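Where does dust come from, and how do we clean it?

By Nga Kim

Do you have a cabinet at home? Maybe your toys sleep inside it, or your winter hats. Every cabinet, big or small, gets dusty. On a dark colour you notice the dust very quickly. On a white one it hides from you!

Dust is made of many tiny things: bits of thread from our clothes, a little soil from our shoes, and even small pieces of old skin. They float in the air and then they come down slowly and sit on the furniture.
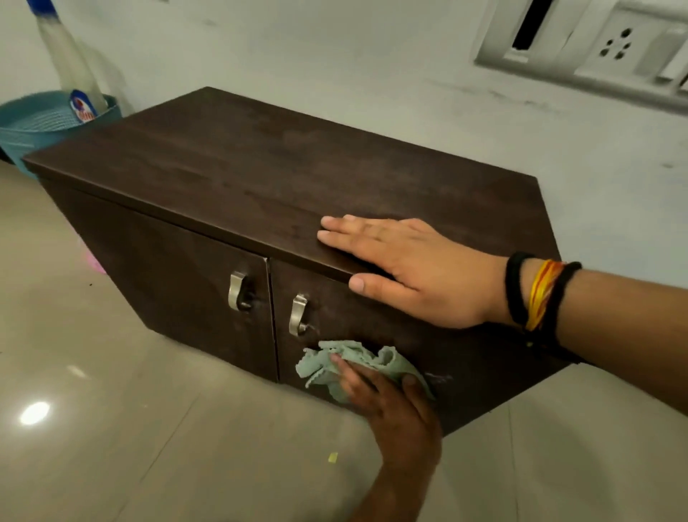

The top of a cabinet catches the most dust, so many people clean it first. Then the dust which falls down can be wiped from the doors after. Don't forget the places near the handles. Our fingers touch there every day and they leave marks.

Why do we use a special cloth?

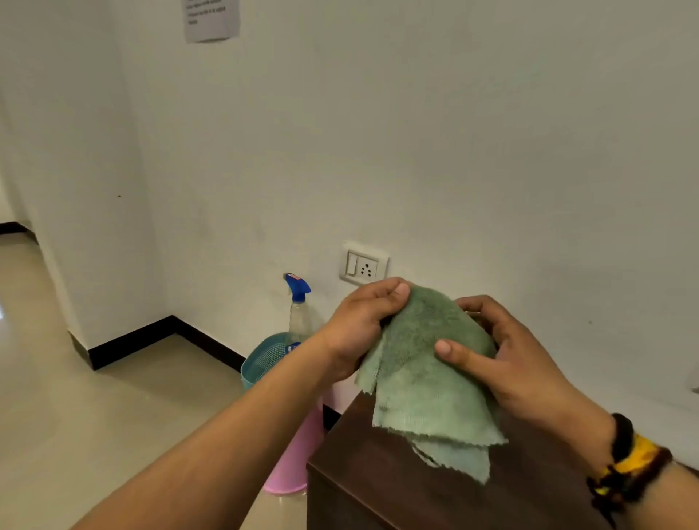
A good cleaning cloth has very thin threads, much thinner than your hair. Dust gets caught between them and stays there. When you fold the cloth, you make several layers, like with the soft green one, and it becomes thick and nice to hold. If one side gets dirty, turn it and use another side.

Try it yourself! Ask a grown-up which cabinet you may clean, and leave the spray bottles to them. Wipe slowly for 60 seconds. Then look at your cloth. What colour is the dust in your home?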